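Budget season again, and the hand is back on the list. Kaller wants 50 of them over two years, and the pitch leans almost entirely on simulated grasps. I've sat through the slides. I'm still not ready to sign.

My trouble is with what the money is supposed to buy. A simulator license is cheap next to hardware, so we run the simulator, like what we see, and then price the hardware as if the question were settled. A rendered shell with rough ribs, held by three or four black links, tells me the software can draw a hard shape to hold. It doesn't tell me what a finger costs to replace in June, when the line at Gristano is busiest.

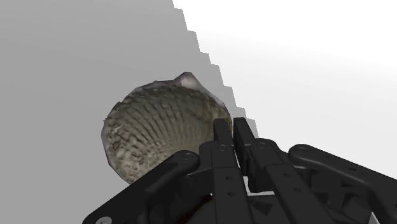 Lovisa Öberg thinks I have the order backwards: without the simulated runs we would be buying blind, and 917 bad grasps on a screen cost less than one bent link on the floor.

Fair enough. But then put the savings in the budget, where I can see them. The Wonau plan has 11 lines for equipment and none for spare joints, training or downtime. Buy two hands - real ones - and run them until something breaks. Then come back and ask me for the other 48.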